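Chapter 7
White Is Never Just White

Walk into any paint shop and ask for white, and watch the person behind the counter smile. Which white? There is a whole wall of them! Chalky ones, creamy ones, whites with a drop of green or a pinch of grey, whites that look like snow on the card and like weak tea once they are up in your hallway. In this chapter we are going to have a proper look at why that happens, and by the end of it you will be able to choose a white on purpose, which many people who have been decorating for years still can't do.

Let's start with the paint itself. A tin of white paint is a clear, sticky liquid (the binder) with a very fine powder (the pigment) stirred into it. The powder scatters the light that falls on it, sending all the colours back at you more or less equally, and your eye reads that as white. Add a tiny amount of another pigment and the balance tips. It takes very little. In the Terlow recipe we use for the mixing exercise later on, 9 drops of green tint go into the whole tin, and you would never call the result green. Put it next to an untinted white, though, and the difference jumps out at you.

Then there is the light in the room, and this is where it gets really good. Daylight from the north is cool and slightly blue. Late afternoon sun is warm, almost orange, and a bulb can be either, depending on which one you bought. The paint can only send back what arrives, so the same wall goes through a whole set of colours between breakfast and bedtime. Try it at home: look at one patch of wall at 7 in the morning, then again at midday, then with the lamps on. Write down what you see each time without looking at your earlier notes.

Neighbouring surfaces join in as well. A red carpet throws a pink blush up the skirting board. A lawn outside a big window can turn a ceiling faintly green in July and leave it alone in winter. Two white surfaces that meet, such as a wall and a shelf, will hardly ever match, even if both came out of the same tin, as each one faces a different way and catches a different share of the light.

Finish matters too. A matt paint dries to a surface that is rough on a tiny scale, so light bounces off in every direction and the colour stays fairly steady as you move about. A gloss paint dries smooth and gives you bright reflections, along with every bump left by a lazy bit of sanding. Makers often give their finishes names of their own, so the Bivent matt in our sample set and the Pristine matt beside it are not quite the same thing. Always test before you buy enough for a room.

Key words for this chapter: binder, pigment, tint, undertone, matt, gloss, reflected light.

Before you read on, find two white things in the room you are sitting in and hold a plain sheet of paper against each of them. One will probably look yellower than the paper and the other greyer or bluer. That leaning is called the undertone, and section 7.1 begins with how to spot it on a small paint card before it ends up on a large wall.
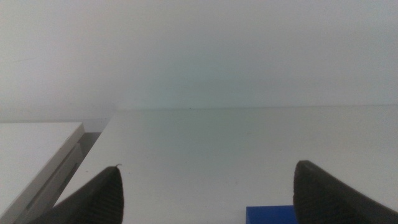
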